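The Kevent Contract

The contract paid out at midnight, and by the time Constanza Urrutia woke up it had paid out sixteen times.

She saw it on her phone before she saw anything else. The alert said the same thing sixteen lines in a row: release approved, release approved, release approved. Each line was a payment of 200 tokens from the shared account of the Hilholm growers to an address that belonged to a trucking outfit called Ngui. Ngui was owed one payment. It was for a load of onions.

She sat on the edge of the bed and read the lines again. Then she called Trinidad Farías.

"I know," Trinidad said. "I've been up since four."

"Can you stop it?"

"It's stopped. I pulled the price feed. Nothing can go out while there's no feed."

"Nothing can come in either."

"No," Trinidad said. "Nothing can come in either."

Constanza got dressed and drove to the office. It was February and the road along the canal was white with frost. The growers' office was two rooms over the seed store, and the lights were already on.

Kevent had been her idea. Before Kevent, the growers were paid by a broker in Fullton who took his time and took his cut. A grower would send a truck out in the fall and see the money around Christmas. With Kevent, the buyer locked up the money first. When the truck reached the dock, the dock scanner signed a message, the contract read the message, and the money moved. It took less than a minute. She had stood up in front of the members in the grange hall and told them that. An old man in the back had asked who he should call if it went wrong, and she had told him it was code and it would do the same thing every time.

It had done the same thing sixteen times.
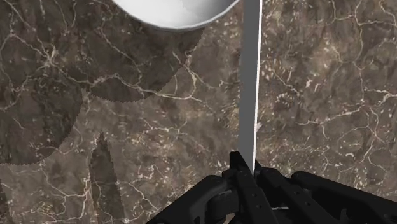
Trinidad was at the long table with her laptop and a second screen. She had written the contract over one summer, mostly at that table, and she had charged the growers less than she should have. She didn't look up.

"The dock scanner in Fullton lost its connection last night," she said. "It signed the delivery, and it never heard back, so it signed again. It kept signing until the line came up. Then all of it came through together."

"And the contract took every one?"

"The contract checks the signature. The signature was good. It was supposed to check the load number too."

"Supposed to."

"I check the load number when the load is opened. I don't check it when the load is closed." She turned the laptop around and put her finger on a line. "It should be right there. It's one line."

Constanza looked at the screen. She couldn't read it well enough to know what was missing, and she nodded anyway.

"How much is left in the account?"

"Almost 3000."

"And what do we owe this week?"

"More than that."

The heater clicked on. Constanza took off her gloves and put them on the radiator cover and made coffee, and for a while they worked out who would have to be told and in what order. The Paulsens came first, because they had a loan payment due. The bank would not care about a dock scanner.

"There's the other thing," Trinidad said.

"What other thing?"

"The pause key. When I pulled the feed, I used the pause key. Everyone can see that on the chain. Anyone who looks will know that I can turn the whole thing off by myself."

"You told me there wasn't one."

"I told you it would be removed before we went live."

Constanza put down her cup. She thought of the grange hall again. She had said that too, in front of everybody. No one person can touch your money. She had said it slowly so that they would remember it, and she was sure that they had.

"Why didn't you?"

"I was afraid of a night like last night," Trinidad said.

There was nothing to say to that. If the key had been taken out, the scanner would still be sending messages and the account would be at zero. It was also true that Constanza had stood up and said something false to people who trusted her.

At eight she called Ngui. The man who answered was eating breakfast. She explained it to him twice, and he went away and came back.

"I've got it here," he said. "That's a lot of onions."

"It's fifteen too many."

"What if I said the contract says it's mine?"

She had expected that and she still felt it in her stomach. The terms were hers. She had copied them from another group's terms and changed the names. Payments released by the contract are final.

"Then I guess it would be yours," she said.

He was quiet. She could hear a radio, and somebody running a tap.

"I've hauled for Hilholm since my dad had the truck," he said. "Give me the address. I'm taking 50 off for the trouble of figuring out how to send it."

"That's fine."

"I never liked this thing, you know. I liked the checks."

"I know you did."

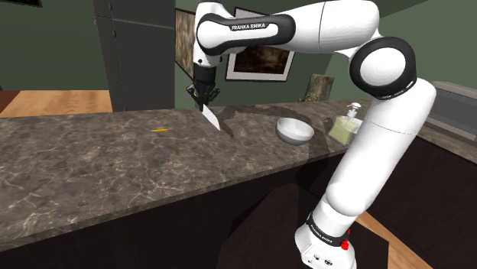
The money came back a little before ten, in one piece, less the 50. Trinidad watched it land and then closed the laptop and rested both hands on the lid.

"I can have the fix in by tonight," she said. "And I can burn the key. Or I can split it, so it takes three people. You'd have to pick the three."

"They should pick the three."

"Then you'd have to tell them there was a key."

"Yes," Constanza said.

She found the phone list in the drawer. It was typed, with pencil corrections going down the side where people had changed numbers or died. She started with the old man from the back of the hall. It rang a long time, and she was still deciding how to begin when he picked up.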